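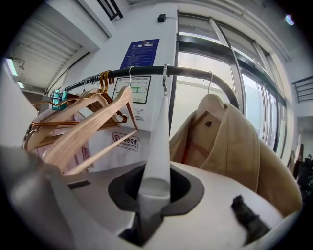 Meinir Probert wrote in to say that her gripper keeps closing on the hook instead of the hanger, then reports a good grip and tries to lift. "It stalls, and the whole row comes with it," she adds. The steps below cover that fault on the Hanov hand-held gripper with Tirkus firmware, on a curved rail with mixed hangers.

Symptom

The log shows code 133 (finger stall) within 3 seconds of a close command. The width reading stays above zero, so the software counts the grip as valid. Pulling at that point can bend a wire hook or drag neighboring hangers along the rail. Release first, then diagnose.

Before you start

Open the fingers fully and keep your free hand away from them. After a stall the drive holds its last torque for up to 30 seconds – do not pry the fingers apart during that time. Save the log before cycling power.

Step 1. Check the finger zero

Close the fingers on nothing. The width should read zero. If it does not, run the zero routine from the service menu and repeat the original motion. A bad zero accounts for roughly half of the false grips we get reports on.

Step 2. Check the approach

Coming up from below, a finger can pass between two hangers and stop just under the rail, where the hooks are. On a curved rail the hooks also fan out, so an approach that clears them at one end may foul them at the other. Lower the target point until the fingers meet wood or cloth, well clear of the wire. For a coat, take the fabric below the collar and draw it slightly away from the rail before any lift.
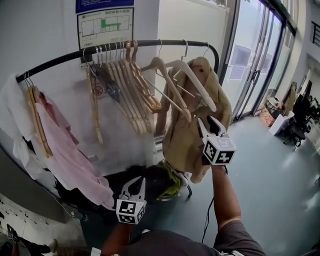
Step 3. Set the stall limit

In the Tirkus settings, open parameter 3916 and change it from "report" to "release". The gripper will then open on a stall and will not hold. Restart the unit. The Jumus logger needs no change, but older Rees scripts treat a release as a completed place – update them before recording again.

Step 4. Repeat the test

Run the same pick 30 times on the same section of rail. If code 133 returns, take the fingers off and check the guide for bent pins.

Last revised June 16, 2021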